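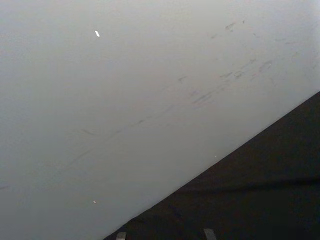
Chapter 7
Two Arms, One Plan

By now you can move a single arm from one pose to another without hitting anything. Good work! This chapter adds a second arm, and that's where the software gets really interesting.

Think about breakfast. One hand steadies the bowl while the other stirs, and you never have to tell your elbows to stay out of each other's way. A planner has to be told. Two six-joint arms give it 12 joints to search over, and the neighbour you're trying to avoid is moving too.

We'll build everything on Skustari, the open planner you installed in Chapter 2, with Norketti handling perception. Marcus Benavides wrote the first version of its scheduler as a student project, in 217 lines, and we'll read most of them together – they're still a pleasure.

Our running task is called Pettigrew. It has a bowl with a little liquid in it, a square container with a wooden utensil standing inside, and a gripper on either side. The planner must decide which arm reaches first, what the other one does in the meantime, and how the utensil can be lifted clear of the rim when it's leaning at an angle. Try sketching your own answer before you read on.

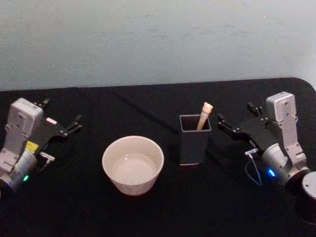 7.1 Who Goes First?

The simplest scheduler gives each arm a turn. Arm A plans as if arm B were furniture, moves, and stops; then they swap. It's slow, but it's easy to debug, and you can have it running in an afternoon. Start with a control period of 50 milliseconds and log every joint position. You'll want those logs in Section 7.3, when both arms move at once.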